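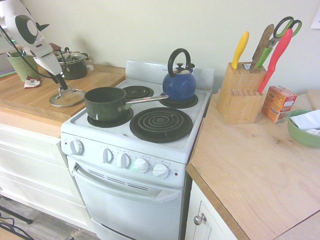 Lid notes, part whatever

July 7, 2018
by Akash Pant
14 comments | 6 shares

Quick one, I have a bus to catch. Finally got through the lid runs on the small kitchen and I want to get it down before I forget which folder is which.

Short version for people who skipped the last post: Ploltus is our policy that learns from demos, one network, camera pictures in and arm motion out. Task is putting a lid on a pot that's sitting on a burner. Sounds dumb. Isn't easy. Glass lids are see-through, they're shiny, and the pot shows right through them so the network gets confused about where the edge is.

The question I cared about is whether you can throw away most of the demos. We had 1,647 of them. Took forever to collect, my shoulder still hurts. Umumitz is the filter I wrote in December to rank demos by how much each one differs from the others, so you keep the odd ones and drop the near copies. Kept 400. Trained on those. Same network, same number of steps, same everything (I checked twice after the learning rate mess).

Result: 400 filtered does as well as the full set on lid placing. Random 400 does a lot worse. So it matters which ones you keep, good, that was the whole bet.

Where I got stuck was the end of the motion. The fixed view is great for getting over to the stove and pretty useless for the last bit, where you need to know if the lid is sitting flat or riding up on the rim. Wrist view is way better there, you get the rim as a big arc and the handle as a landmark. Trouble is two wrist views can look nearly the same to a person and the features come out far apart, becuase the glare on the glass moves.
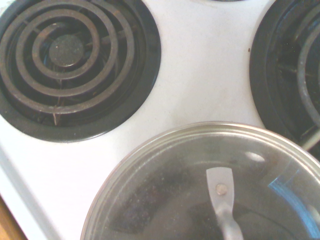
So does the filter count glare as a real difference?

It did at first. Umumitz was keeping whole batches of demos that only differed by a reflection, which is a waste of the budget. I now blur and gray out the wrist pictures before comparing them, and 229 of the kept demos got swapped for others. Numbers above are from after the swap. Before it, filtered was only a little better then random.

Should say I don't love the fix. Blurring also hides the small stuff, like the coil texture, and I think the network uses the coils to work out where it is on the stovetop. The blur is only in the ranking step, the policy still gets the sharp color pictures, so it should be fine?? Haven't tested it seperately.

Other thing. Rim contact. I wanted a yes/no signal for "lid is seated" and tried to pull it from the wrist view alone. Labeled 3,431 stills by hand over two weeks, never again. Classifier is ok on the pot it was trained with and falls apart on new pots. The steel rim is doing all the work I think, and with a different rim it has no clue. Sandhu (the old baseline, for anyone new) has the same problem so at least we're all bad together.
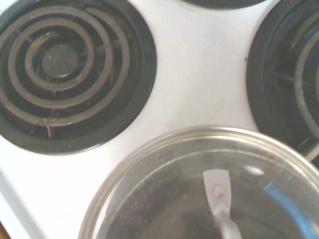
What's next

- Change the lids. More than one handle type, flat strip ones and round knob ones, and hold one of them out for testing.
- Move the saucepan between burners more. I got lazy and the demos lean hard toward one side of the stove, so the policy does too.
- Ask the filter to look at the arm motion as well as the pictures. Two demos can start the same and go totally different ways around a handle, right now that difference only half counts.
- Rerun random 400 with more seeds. Three seeds is thin and I know someone will bring it up.

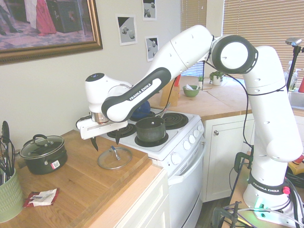

Code and the Zurness thing

Filter code goes up once I clean out the hardcoded paths, so give me a week or two. It's one file, not fancy. The Zurness version is slower but handles bigger sets, don't use it for anything this size. If you try the blur trick on your own wrist data tell me what kernel size you ended up with, I just picked one that looked ok and left it.

Charts in the next post. They're done, the labels are tiny and I need to redo them.

14 comments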